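Tarberg opens orders for two-arm bench kit aimed at small kitchens and labs

2023-12-03

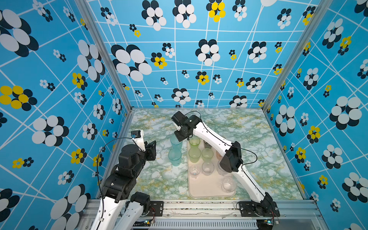 Tarberg has opened orders for the Burko, a bench-top kit with two small robot arms meant for handling glassware, crockery and other light items that are easily broken. The first units are due to reach buyers in February.

The kit comes as a set of parts to be put together by the buyer. It includes both arms with their grippers, the control boards, cabling and an aluminium frame. A desktop computer is needed to run it and is not supplied. Tarberg says two people should be able to build the kit in a day with ordinary hand tools.

Moving glasses on and off a tray is the task the company has chosen to show the kit with. Clear and tinted glasses stand side by side, some smooth and some with a cut or textured surface, and the two arms reach in over the work surface from the front. Glass is awkward for machines that rely on cameras – light passes through it, and the edges can be hard to pick out against whatever is behind.

The patterned lining on the walls is sold separately. It comes in sheets printed with a blue design of white lines and flower shapes, and buyers can choose a plain grey version instead. Tarberg offers the printed sheets to customers who want to test whether their software copes with a busy background. The company's advice is to start with plain walls and change them later.

A starter program is included, along with a set of recorded movements that can be played back or edited. Users can also move the arms by hand and save the positions. More advanced users may write their own control software, and the manual sets out the commands for each joint.

The Burko was tried over seven weeks at Otard, a glassware hire firm that sends out sets for weddings and company dinners. The firm used it to unload trays of mixed tumblers and place them on a table for checking. Over the trial the arms handled 496 glasses, of which two were chipped. Otard said the kit was slower than its own staff, but that it was useful for the odd sizes that do not fit its existing racks.

The firm also had some complaints. The cables that run along the outside of the arms caught on taller items until they were tied back, and the gripper fingers needed cleaning more often than expected. Tarberg said longer cable clips would be packed with all units shipped from February, and that spare fingers could be ordered in pairs.

Arancibia, which will handle sales and repairs, is offering a service plan for 353 pounds a year. It covers replacement motors, one yearly check and help by telephone during working hours. Damage caused by liquids is not covered, and neither are arms that have been fitted with grippers from another maker. Buyers who do not take the plan still get a one-year guarantee on parts.

The kit is not approved for use with food or drink that is going to be served, and Tarberg recommends that it is kept out of reach of the public – the arms have no covers and can pinch fingers. A version with guards is being looked at, but no date has been given.

Orders are being taken through Arancibia's website, with delivery charged separately.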